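Plinila freezing point kit, reviewed
Fri 29 May

I bought the Plinila kit for a home science unit on why salt water freezes later than tap water. My last one was a Jateo set from 2016 and the thermometer in it had finally quit.

In the box you get a digital probe, 2 insulated cups, a rack of test tubes, a small scale and a booklet by Nuria Marín. You supply the ice, salt, sugar and rubbing alcohol.

The probe is the best part. It settles quickly and it agreed with my old glass thermometer in plain ice water. The cups hold a salt and ice bath cold long enough to run a full set of tubes without starting over.

The scale is weaker. It drifts if you leave it on between weighings, so zero it every time. The tubes are thin and one arrived cracked. Lunddale, the store I ordered from, sent a replacement.

Marín's booklet is clear on the salt and sugar runs and has you plot your own cooling curves. The alcohol section is too short. It never mentions supercooling, and my first alcohol sample dropped well below where it should have frozen before any ice showed up. Stirring with a toothpick fixed that.

I paid 80 dollars. The Aravena kit costs less but comes with an alcohol thermometer that is hard to read through frost. For middle school and up I would buy the Plinila again. A revised booklet is due in August.

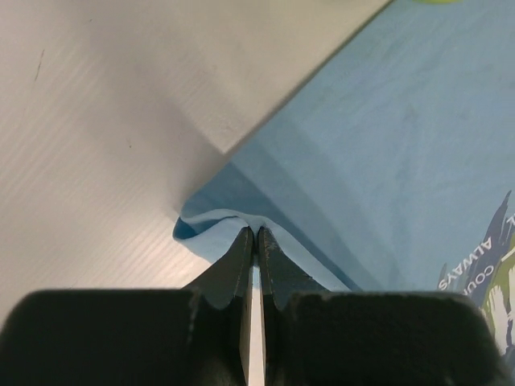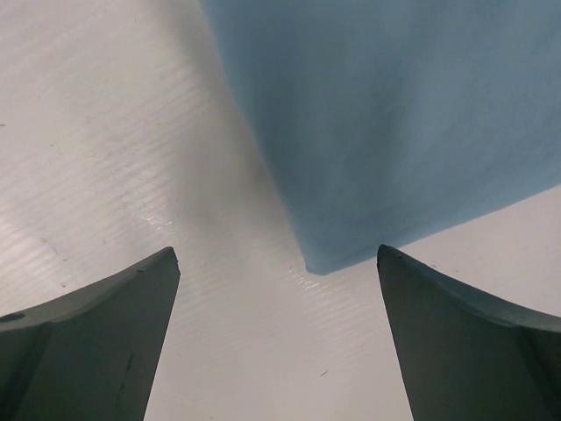
Both taken at a light-colored tabletop.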